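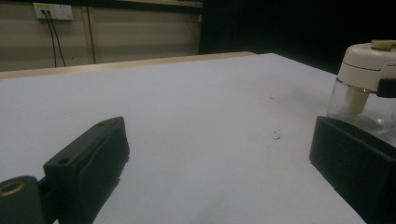

2025-10-10

**Emlow — bench order / autosub work**

Carrying on from the page before. The international break gives us a clear week with no scoring so I want the autosub rewrite in before the next round locks.

Problem as it stands: manager picks eleven plus four on the bench, a starter gets no minutes, the first bench player who did play should come on provided the formation stays legal. Old code does the goalkeeper first, then walks the bench once, left to right. Fine when one starter is missing. Two missing and it goes wrong in a particular way. If bench 1 is a midfielder and can't come on for the first absent defender (would leave two at the back), the old code throws him away for good, even though he's a perfectly legal sub for the absent forward it looks at next. Bench 2 comes on instead. Manager loses points, writes to us, quite right too.

Ran old vs new on last season's Isah league, every team, every round. 1,059 team-rounds where at least two outfield starters were missing. Old and new disagree on 300 of them. More than I expected!! Checked a handful by hand against the written rules and the new one was right each time, except one, see below.

The odd one: team set out 3-5-2, one defender and one forward missing. Bench was mid / def / fwd, in that order. New code brings the midfielder on for the forward — but that's 3-6-1, and we don't allow six in midfield. Legal check was only looking at minimums. Maximums never tested becuase the old code hardly ever got that far. Added them:

- def 3 to 5
- mid 2 to 5
- fwd 1 to 3

Reran. Now gives def for def, fwd for fwd, mid stays sat. Good. Count of disagreements didn't move, that team was already in the pile.

**Captain**

Not touched today but writing it down. Vice takes the armband only if the captain has zero minutes. If both are absent nobody gets doubled, and that includes whoever comes off the bench. Fraser Swanson thinks the first sub should inherit. I don't — rules page says vice only, and half the managers in Isah pick a vice on purpose for the late kick-off. Leave it. If he wants it changed it's a rules change and goes in for next season.

**Minutes feed**

Kundus feed is the other headache. A player who comes on in stoppage time gets sent as 0 minutes, then corrected to 1 some hours later. If we run autosubs in between, he's treated as absent and the bench player comes on. Then the correction lands and we've got to undo it, in public, with people's mini-league positions moving about on a Monday morning.

Options:

1. wait for the Kundus "final" flag before doing any subs
2. ignore minutes, use the appearance flag instead
3. do provisional subs and label them as such

Tried 2 on the saved files. Appearance flag looks right for everyone who came off the bench late, also goes true for an unused sub who was booked on the touchline. That player then counts as having played with 0 minutes and minus one. Hm. Under our rules a card without playing doesn't count so it needs both: appearance true AND an on-time recorded. Written, seems OK, only tested against September's files.

Still want 3 as well. Grey text, "provisional", nothing clever.

**Speed**

Scoring run on Juserum was 700 seconds for the whole round, which meant the tables were stale for ages after full time. Was loading each squad one at a time. Now pulls them in batches of 200 and it's down to 300 seconds. Haven't tried bigger batches, memory on that box is tight and I don't want it falling over on a Saturday.

Also turned off the rank history rebuild on every run. Once a night is plenty.

**Wrong turns**

- spent most of the morning sure the formation check was broken for 5-4-1. It wasn't, my test squad had six defenders in it
- sorted the bench by player id in the test loader. So every bench order test before lunch was rubbish. Redone
- two players with the same surname at the same club, matched on name in the old import. Match on id only from now on, have deleted the name fallback

**To do**

- [x] max limits in legal check
- [x] rerun Isah season
- [ ] test appearance + on-time against the August files
- [ ] postponed match: does a player with no fixture count as absent? Rules say yes once the round closes. Code says dunno
- [ ] provisional label on team page
- [ ] write up autosubs for the help page, with the 3-5-2 case in it
- [ ] ask Kundus if the December double round will come as one file or two

Fraser has the branch, wants to read the legal check before it's merged. Told him the tests are in the same folder as the old ones, the new file ends in _bench. Don't merge till he's been through it.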